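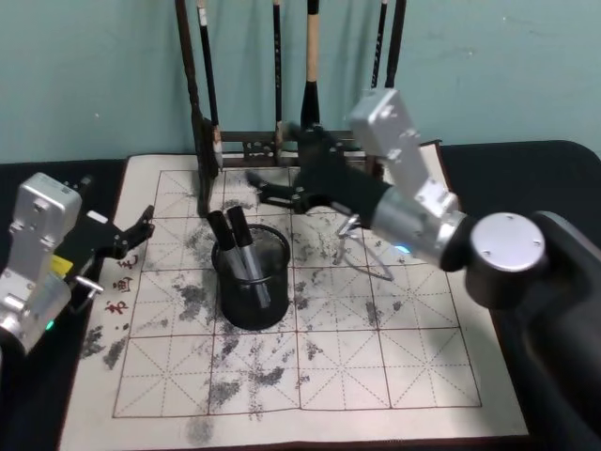
I've spent most of this month recording demonstrations for the two-arm setup, and I want to write down how it's going before I forget the details.

The task set is called Jumura, after the folder it started in. It's all desk work around calligraphy things: taking a brush off the rack, hanging it back on its hook, putting a marker in the mesh cup, taking one out again. I drive the arms, the joint positions and video get saved, and later the model tries to learn from it. The target is 1,000 usable episodes. I'm not close yet.

My first batch came from the bench at Nornelley, where the table was bare. Moving to the practice cloth made things harder than I expected. The grid lines are fine, but the old gray marks all over it confused the segmentation script, which kept deciding that a smudge was an object. I turned the threshold up and lost the thin brushes. In the end I labeled 48 episodes by hand and retrained on those - slow, but it fixed most of it.

The brushes are the hard part. They hang from small hooks by short loops, and any contact sets them swinging. A person just waits a second without thinking about it. When I rushed, the recordings showed the gripper chasing a moving handle, and the policy copied that. Now I pause before every grasp and throw out any episode where I didn't. About 11 percent of last week's episodes went that way.

A full episode runs 18 seconds if I don't fumble. I start each one with the arms in a slightly different pose, and I move the cup and the markers between takes. The rack stays against the wall for now. Once the grasps are steady I'll start shifting that too.

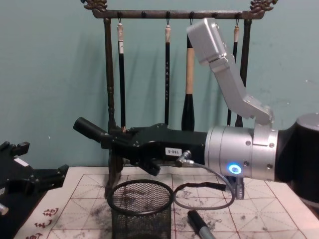 What's next

I want more takes with the left arm doing the picking. Most of what I have favors the right, and the policy shows it. After that the data goes over to Fellbridge for training, and I'll post the success rates when I have them, good or bad.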